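Thibodeaux cable tray cleaner - does the "renew" spray do anything for stiff extension cords?

Posted in Garage & Workshop

I have a heavy outdoor extension cord that came with the house, yellow jacket, 26 feet. It has gone stiff and keeps a coil shape no matter what I do. In May I bought a bottle of Skoltus cord conditioner at the hardware store because the label says it "restores flexibility to aged jackets." I used the whole bottle over a few evenings, wiping it on and letting it sit. The cord is shinier. I can't tell that it bends any better, and my brother-in-law says I'm imagining even the shine.

Before I spend money on the Thibodeaux one, has anybody gotten a real result from any of these? And is a stiff cord a safety problem or just annoying? No cracks that I can find, but I haven't gone over every inch.

- porchlight_832

Ezekiel Haverford
Wednesday regular, 44 answers

I would keep the money. I've tried three of these products over the years, and what they all do is clean the jacket and leave a film on it. A clean cord with a film on it feels nicer in the hand, so people write good reviews.

What makes a vinyl jacket flexible is plasticizer mixed in when it's made. Over years of sun and heat some of that works its way out. Wiping something on the outside doesn't mix it back in, and some oily products can make vinyl worse. I'd want to see a label say what's in the bottle before I put it near anything that carries house current. Mine didn't say.

The other half of it is that plenty of cords were never flexible to begin with. The jacket compound matters, and so does the stranding of the copper inside. Cable meant to move all day is built for bending, and you pay for it.
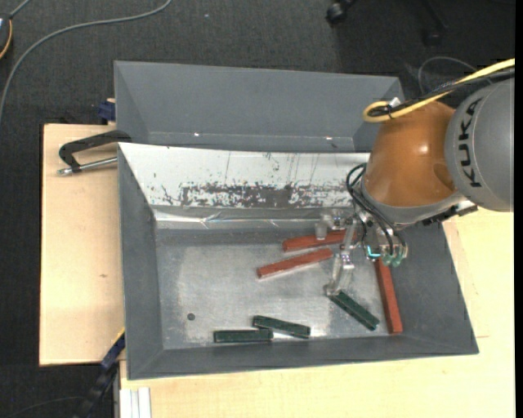
Yellow cable doubled back in a tight loop, with black cables tied alongside.

I wouldn't try a bend like that with an old extension cord from the garage. Check the printing on your jacket. If it has a J in it (SJTW and so on) it's the lighter junior grade, W means rated for outdoors, and E in place of T usually means a thermoplastic elastomer that stays softer in cold weather. That letter will tell you more than any spray review.

For the coil shape, unplug it, lay it out straight on a warm driveway for an afternoon, then store it in big loose loops. Over-under if you have the patience. It helps some. I won't promise more than that.

As for safety, stiff alone isn't a reason to panic. Run it through your hand unplugged, bend it a little as you go, and look hard at the ends where it enters the plug. Cracks, soft spots, a loose blade, any place it has run hot, and it goes in the trash. Don't tape it.

dralach_fan

Skellari wipes worked great for me, cord was like new!! Get the big tub.

Ezekiel Haverford

Like new how? Did you try it on half the cord and leave the other half alone? I'm asking because I did that with mine, marked the middle with a bit of tape, and my wife picked the untreated half as the softer one.

dralach_fan

No I just did the whole thing. It was pretty dirty before.

Marla in the back forty

I'm an electrician's widow, not an electrician, so weigh this accordingly. He threw out any cord he'd inherited with a house, good looking or not. You don't know if it sat under a rug or got run over by a mower. That seemed wasteful to me then and it still does a little.

I do disagree with the driveway thing if it's a really hot day. Mine picked up black sticky stuff from the sealer and I never got it off. Use the lawn.

porchlight_832

Thanks. I went over it with a flashlight and there's a hairline crack right behind the plug, so that settles which spray to buy. Printing says SJTW. Does the store take back an empty bottle?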